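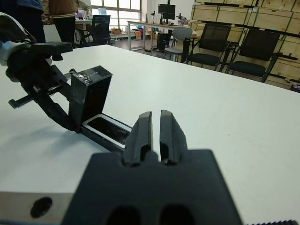
White tabletop.

Topic: White tables, would you have one again?
Posted in Home & Furniture, June 5, 2020

mugsandmoss
Right, we're finally replacing the kitchen table and I've gone a bit mad for white. Had my eye on the Drestoron one, which is £235 with the bench thrown in, and my other half says I'll regret it by July. He wants oak. We've got a smallish kitchen that faces north and gets no sun at all, so I thought a white top would cheer it up. Does anyone live with one? How bad is it really? We do eat a lot of curry.

tealeaf_terry
Had white for years, never again. Tea rings, newspaper ink, red wine, beetroot (beetroot!!). You'll be wiping it five times a day and it'll still look grubby by teatime.

pondlife40
Can't agree with that at all. Ours is white and it's the easiest thing in the house. You can see the mess so you wipe the mess. My mum's dark table looks lovely until you put your elbow in the jam.

tealeaf_terry
I don't want to see the mess though, that's my whole point

kettleson
Depends on the finish more than the colour, I'd say. Matt white holds on to everything. Something with a bit of a sheen wipes down much better but you do get glare off it if you've got a light hanging right over the middle. We swapped ours for a softer bulb and it was fine after that.

mugsandmoss
Oh that's useful, the Drestoron says "satin" on the website. Is that sheen enough?

kettleson
Should be. Go and rub your hand on it if you can get to a shop.

spareroomsally
Curry is your problem, not white. Turmeric went straight into ours and sat there for weeks. Bicarb paste did nothing. In the end I shoved the table over by the window and the stain faded on its own in the sun, which won't help you facing north, sorry! We use an oilcloth now, so I've got a white table I never look at.

pondlife40
Turmeric does come off if you catch it in the first 10 minutes. Washing-up liquid, warm water, don't scrub. After that you're stuck with it for a bit.

hobnobber
Nobody's asked how long you want it to last. My sister paid £1385 for a solid one from Cireck and it has been sanded back twice and looks brand new. You can't sand most of the cheap white ones, once it's chipped it's chipped. I know that's a lot more money but I'd rather save up.

mugsandmoss
£1385!! That's the table, the chairs and half the floor in this house.

tealeaf_terry
Get the oak.

pondlife40
Terry did oak hurt you less or something. Oak marks as well, leave a wet glass on it and see.

tealeaf_terry
Black rings, yes. But they look like they belong there.

spareroomsally
Have you looked second hand? There's a big place behind the Plosance roundabout that had loads of white ones last time I went, mostly £40 or under. Then if you hate it you've not lost much. Take a damp cloth with you and give the top a wipe before you hand anything over.

mugsandmoss
Didn't know about that place, thank you! Might pop over on Sunday with the tape measure. Other half is still muttering about oak.

hobnobber
Measure your front door too. Ask me how I know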